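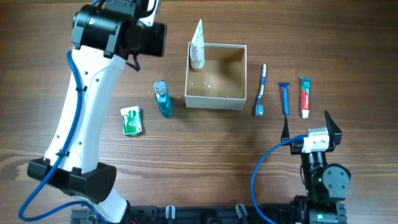
Issue 306

Packing the toiletry box

Gisela Sperling has spent most of her working life on packing lines, first as a packer and later as the person who decides how many packers a job needs. She now advises small firms that are thinking of buying machines. Mostly, she says, she advises them to wait.

"I get called in after the demo," she told me when we met at her kitchen table at eight in the morning, the only hour she had free. "The demo is always wonderful. Then I ask what happens when the tube is upside down, and the room goes a bit quiet."

Her test job is a dull one. There is an open box and a handful of bathroom things: a toothbrush, a disposable razor, a small tube of Colgate, a little bottle of blue mouthwash. Put them in the box. A new hire at Biletti, the travel-kit packer where she worked for years, would be shown it once and left to get on with it.

Two arms with two-finger grippers get a good deal more help than that. "Look at where everything is," she said. "Toothbrush, razor, toothpaste, all in a row with space between them. On a real line they come in a bin, handles tangled, and you dig. Someone has done the digging already, and that's half the labor."

I put it to her that this is how any skill starts, and that a child learning to set a table also gets the forks handed over. She didn't much like the comparison.

"A child is cheap to correct. You say 'other way round' and it's done. I sat with Worklow's people when they were trying out a kit job like this one, and they had 1490 recorded tries before they were willing to let me watch. Fine, that's their business. But then don't tell my client it's ready for the spring rush."
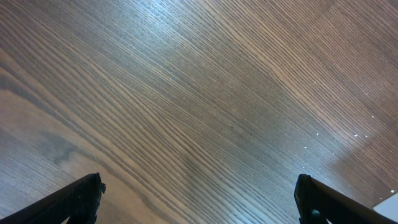 "And it's the small stuff that gets you," she went on. "Shiny spots, for instance. A person leans over a bit when there's glare, without thinking. I've watched a machine hover over a bright patch of table as if it had found something. Maybe it had, I don't know what it sees. Neither did the man selling it."

She isn't against the things. She likes palletizers, which she thinks earned their keep long ago, and she has kind words for the case sealers from Manurung – "ugly, loud, never off sick." What she objects to is the jump from one heavy, square, repeated job to anything with hands in it.

Renu Lodhi, who runs the packing floor at Grastard, thinks Sperling is too hard on them. Lodhi's plant did a trial last year in which a pair of arms filled 3418 kits, and she would do it again.

"Gisela wants it to be as good as her," Lodhi said by phone. "I only need it to be as good as my night shift at four in the morning."

Was it? Lodhi laughed and said it depended on the night. She had one worker standing next to the arms the whole time, and she admitted that worker's hours were left out of the first report.
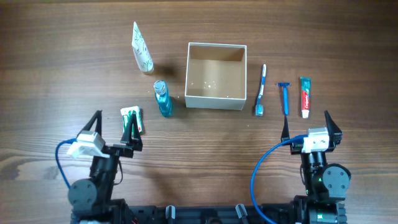 Page last changed: March, 4:10 p.m.

I took that back to Sperling, who was not surprised. The helper standing by is the first thing she looks for in any trial, and she says there has been one in every trial she has seen.

So what about the home? Several companies would like us to think that a machine which can pack a razor will soon tidy the bathroom cabinet too. Sperling got up and opened hers for me. It held up to 4 half-used tubes of the same toothpaste, a hairbrush wedged in sideways, and a bottle without its cap.

"Which of these is trash?" she asked. I guessed wrong twice.

She would change her mind, she said, for one afternoon of mixed items tipped out of a bag, on an ordinary table, with the engineers in another building. She has made that offer to three firms. One has written back, asking what kind of bag.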